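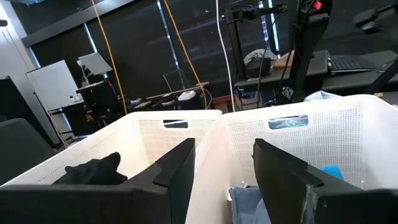

Gripper cell recheck, laundry sorting line, Bumholm
September 2026
Reason for check: unplanned finger closure during basket changeover. No injury.

1. E-stop reachable from both sides. PASS. Reachable if you have long arms. Move it.

2. Finger pads worn or loose. COMMENT. Prasitz rates the pads for 4,000 cycles. The counter was reset in April with no entry in the log, so I don't know what we have.

3. Grip force limit set. FAIL. Work order says 30 N. Controller had 43. Stivik says the update "should not" change settings. I'd like that in writing.
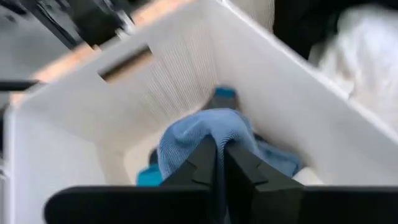 Item 4: light blue cloth held between the fingers, down in the basket.

4. Holds cloth without catching the basket wall. PASS, for now. A few good picks don't prove much. The closure fault never showed up on demand either.

5. Speed drops to 400 mm/s or less with guard open. NOT TESTED. The guard switch was bypassed when I got there. Tag it out until it's put back.

6. Root cause found. FAIL. The Kinoshita report blames "sensor noise" and attaches no sensor data. Not accepted.

Result: cell stays in manual mode. Recheck items 2, 3, 5 and 6 before any automatic run.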